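Home > Work with us > Bench and assembly > Connector table, part-time

About Vacancies Studies Contact

Part-time connector work, Cellden, upstairs office

We are looking for four people to plug small connectors together and take them apart again, sitting at a table, three afternoons a week. If that sounds dull, it often is, and I would sooner you knew now than after the second shift. The last time this post was advertised somebody else wrote the text, and it promised "a dynamic role at the heart of product readiness". We had 32 applications and most of the people we met had no idea what they had applied for. I have been asked to write it again. My name is Moushumi Liyanage and I run the table.

What the work is

Cellden makes wiring sets for other firms' equipment. Before a set is agreed, someone has to find out whether the plugs can be joined by ordinary fingers and ordinary tools in a sensible amount of time. The drawings always say yes. I have stopped believing the drawings. So we put the parts on a table and have people try them, many times over, and we write down what went wrong.

You would be given a tray of parts and a sheet. The sheet tells you which plug goes into which socket, which way up, and how many goes to make before you stop. You join the pair, pull it gently to see that it has caught, release it, and mark the sheet. If it took three attempts, you mark three. If you had to turn it over because you could not see the latch, you write that down as well. A full sheet for the Kikness set has 391 joins on it and takes most people two afternoons. A few claim to have done it in one. I have looked at those sheets and I don't think much of them.

The joining is done with your fingers. It takes about a shift to stop feeling clumsy, and longer than that if you have been told you are good with your hands.

Who it might suit

People who have done sewing, model-making, watch straps, hearing aids, beadwork, fly tying or electrical repair tend to settle quickly. So do people who have done none of that but can sit still. I don't put much weight on certificates. We took on two people last year with very good ones, and neither could leave a bad connector alone; they kept bending the latch until it worked, then marked it as fine. A part that has been coaxed tells us nothing.

You need to be able to see small things at arm's length, with glasses if you wear them. Several of the plugs are smaller than a grain of rice and come in colours that were plainly chosen by somebody under better lighting than ours. You need to be able to tell orange from yellow from brown on thin wire, as those three turn up together. If you are colour-blind, please say so when you write. It rules out this table but not the packing bench, where Aiguo Cai also has hours going.

You don't need a background in electronics. Nothing on the table is live. You will not be asked to solder, crimp or strip anything, whatever the agency may have told you.

I would ask you not to apply if you are hoping it will turn into a design post. That has happened once in the time I have been here, to Xiuying Luo, and she was studying for it in the evenings already. I can't offer it as a prospect, and I wish the firm would stop hinting at it in interviews.

Hours and pay

Tuesday, Wednesday and Thursday, one o'clock to half past five, with a break at three. The first run starts in March and lasts eight weeks. There may be a second run for the Vunberg set. I say "may" because Vunberg have moved their date twice and I no longer put it in the diary in ink.

Pay is 663 a month before tax for the three afternoons, the same for everyone at the table. There is no bonus for speed. There was one for a short while, and it gave us a great many neat sheets and a set of plugs that the customer sent straight back. If you finish your sheet early you are paid to the end of the shift, and you can go home or take on part of someone else's.

Travel is not covered. I have argued for it and will go on arguing, but please do your sums as though the answer will stay no.

The room

The table is in the open office and not in a workshop, which some people like and some can't bear. There are desks close by, people on calls, people walking past. If you need silence to concentrate, come and sit here for twenty minutes before you decide. We can usually arrange that at four in the afternoon, when it is at its noisiest, and I would choose that time over a quiet one.

We work round the table on mesh office chairs. They are fine for an afternoon. If you have a bad back, bring your own cushion or ask me for a different chair, and ask early, as ordering one through the office takes far longer than it should.
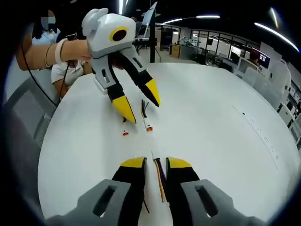
Bracelets and wristbands are fine provided they don't catch on the wires. Long loose sleeves are a nuisance and you will end up rolling them. Please don't put drinks on the table. There is a shelf for them and everyone forgets it in the first week.

Dropped parts are the chief misery of the job. If one goes on the floor, say so straight away and we all stop and look. No one is told off for dropping a plug. People have been told off, by me, for quietly taking a fresh one out of the bag and saying nothing, since then the count is out for the whole tray and somebody has to stay behind. We order the small plugs in bags of 2000 and you would be surprised how quickly a bag can go down when people are being tactful.

The trial afternoon

Everyone who is shortlisted comes for one paid afternoon. I don't hold with interviews for this kind of work, having watched people talk beautifully about patience and then lose it with a two-pin plug. You will get a short tray, half a sheet and a chair next to someone who already does the job, most likely Kofi Zakaria. He has been here longest and won't pretend to you that he enjoys every minute. Ask him whatever you like. I will be in the building but I keep away from the table, as people go faster when I am standing there.

I look at the sheet afterwards. I am not looking for the most joins. A sheet with crossings-out and a grumble in the margin is worth more to me than a clean one, and I say this every time, and every time people hand in clean ones.

How to apply

Send a short letter, one side at most, to Zeyu Tan in the office at Cellden, with "Connector table" at the top. Tell us what you have done with your hands, paid or not, which of the three afternoons you could miss in an emergency and which you couldn't, and whether you have ever given up on a fiddly job and why. We don't need a photograph, a personal statement or a list of hobbies. If you use the form from the Zeng agency, leave out the section headed "My passion", which I skip.

Letters should reach us by the last Sunday before the end of the month. Zeyu answers all of them, though not quickly, and the answer will be a plain yes or no to the trial afternoon. If you applied last time and heard nothing, I am sorry about that. You are welcome to try again and need only say that you did.

The building has a lift, but it has been out of order on and off all winter. If stairs are a problem for you, put that in the letter and Zeyu will check on the day before you set out.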